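Skekby Household Tasks Programme
Interim report to the Semwood Fund, 12 Sep 2020

1. Progress since February

The purpose of the grant is to establish whether a pair of low-cost arms can take over routine laundry work in small care homes. The folding station at Skekby is now in regular use. In the period under report 194 folding attempts were made with short-sleeved shirts, all started from an unsorted position on the board. Attempts in which a member of staff had to step in are recorded as failures.

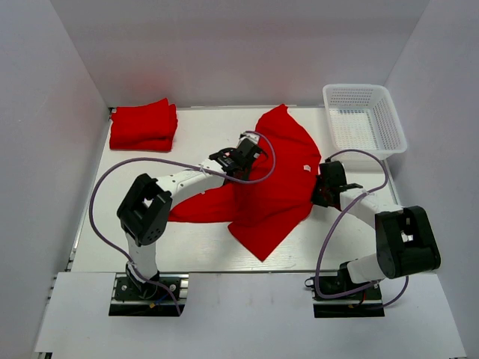 Dae-han Myung has asked whether shirts are a fair test at all, given that care homes send down far more towels and bed linen, and would prefer the next period to start with those. The project team accepts the point in part. Towels will be added, but shirts will stay, as sleeves and collars remain the main source of error.

2. Spending

Of the sum set aside for replacement parts, 3,000 pounds is unspent. We ask that it be carried forward.

3. Next period

Trials with mixed loads will begin once the new grasping software from Modemden has been accepted. Min-kyu Yeo will supply the test schedule. At present we do not consider the station ready for use without supervision.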